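Conseils pratiques > Expositions > Accrochage et cartels

Comment rédiger un cartel qu'on lira jusqu'au bout

Juillet, par Jhosep Ríos
Temps de lecture : 1 min

Le cartel est ce petit rectangle que le visiteur lit à la place de l'œuvre. Autant le soigner.
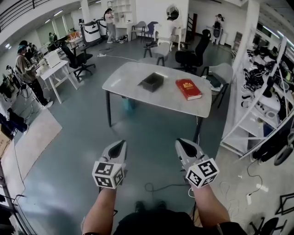 Commencez par couper. Chez Pridell, pour la rétrospective Bomska, le premier jet faisait 770 signes par objet ; j'en ai gardé à peu près 200, et le conservateur me parle encore.

1. Titre, date, matériau, dans cet ordre, sans adjectif.
2. Une seule idée par cartel. Le mot « questionne » compte pour une demi-idée négative.
3. Corps 18 au minimum. Le gris clair sur blanc est très chic et parfaitement illisible.
4. Imprimez un essai, collez-le au mur et reculez de deux pas. Si vous plissez les yeux, recommencez.
5. Faites relire par quelqu'un qui n'a pas fait d'histoire de l'art.

Pour la pose, bord supérieur à 1,40 m du sol, toujours à droite de l'objet. Gardez un double de chaque cartel : à Starndale, j'en ai recollé 53 la veille du vernissage, à 23 heures.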